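The Pumpkin Problem, and Other Vegetables That Aren't

I have been clearing out the play food. I put it that way because it sounds like a small job, the sort of thing you do while the kettle boils, and I would like you to feel as misled as I was.

We own a lot of pretend groceries. It started with a wooden egg. Then came the Nakpan greengrocer set, which was a present, and then the second Nakpan greengrocer set, which was a present from somebody who had heard how much we liked the first. There was a Zuvach picnic hamper from the charity shop in Fillcombe with no picnic in it, and at some point a carrier bag of loose produce turned up in the hall and has never been claimed. The children for whom all this was assembled now prefer actual crisps.

The plan was simple. Everything out, sorted into keep, give away and bin, and finished by 11 in the morning. I had a flask and some sticky labels.

The first thing to go wrong was the vegetables. Pretend fruit is easy. A banana is a banana, and even a badly made strawberry gives you the general idea. Vegetables are made by people with less conviction. I spent a good while on the long green one, which has a leafy cap at one end and all the gloss of a new car, and could be a chilli pepper or could be a small cucumber that has got above itself.

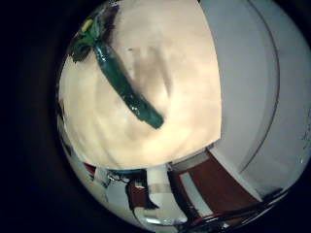 My sister, consulted by phone, was of the opinion that any vegetable you couldn't name in five seconds should go straight in the give-away box, and that she had applied the same rule to her kitchen gadgets and never looked back. She also wanted to know why I was sorting toys when there was a perfectly good real fridge in the house that could do with it. I said the line was breaking up.

Her rule has its merits, but it's brutal. Under it we would lose the thing that might be a turnip, the thing that might be an onion or possibly a garlic bulb, and a flat brown disc I had always taken for a burger and which my husband maintains is a mushroom seen from above. We have been married 12 years and this had never come up.

So I made a fourth pile, called Pending. You will know, if you have ever sorted anything, that this is where it all falls apart. By the time the flask was empty, Pending was bigger than the other three put together and had begun to take in things from neighbouring categories. A perfectly clear tomato went in there for company.

I did try to be strict about sets. My theory was that a complete set could be passed on with dignity and an incomplete one couldn't, so I dug out the leaflet from the first Nakpan box, which lists the contents with little drawings. The leaflet is no help at all. The drawings are in one colour, that colour is orange, and everything on it looks like a carrot. The peas look like a carrot that has been in an accident.

Then there is scale. I hadn't noticed until I had it all laid out, but no two makers of pretend food have ever spoken to each other. Our lemon is larger than our cauliflower. The Zuvach people, who I assume made hampers for giants, supplied exactly one item that ever reached us, a cheese triangle you could wedge a fire door with. Next to it the fried egg looks like a contact lens. If you tried to cook a balanced dinner with this lot you would have to do it by mood.

Washing came next, and I will admit I enjoyed the washing. A bowl of warm water, a drop of washing-up liquid, an old toothbrush for the leafy bits. Leafy bits hold on to a remarkable amount of what I am going to call dust. The wooden ones only get a wipe with a damp cloth (I learned this years ago from the egg, which has never been the same shape since). Lay them on a tea towel to dry and then keep walking past and being startled by how cheerful your draining board looks.
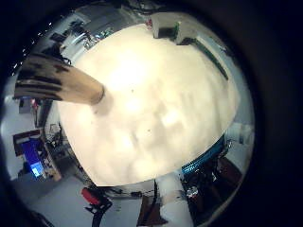

Storage is where I had intended to be clever. I bought a Jarex stacking crate, the medium, which promises on its label to hold 100 small items. I would like to meet the items. With the vegetables in and the lid pressed down there was still a lemon left over, and the lid had taken on a gentle dome that I didn't care for. I took out the cheese. The lid went flat. The cheese now lives on the windowsill and I have decided it's ornamental.

Final tally of the give-away pile: the spare leaflet, a plastic fork and the second of two identical aubergines. Bin: one sweetcorn, chewed beyond recognition, and I have my suspicions about the dog. Keep: everything else, including all of Pending, which went into the crate in one armful at ten to five while I was telling myself it was temporary.

The long green one is in there too. I wrote "cucumber?" on a sticky label and stuck it on the side of the crate, and when I came down the next morning someone had crossed it out and put "CHILLI" in felt tip, underlined twice. I've left it. The hamper is still empty, by the way, if anyone near Fillcombe wants a hamper.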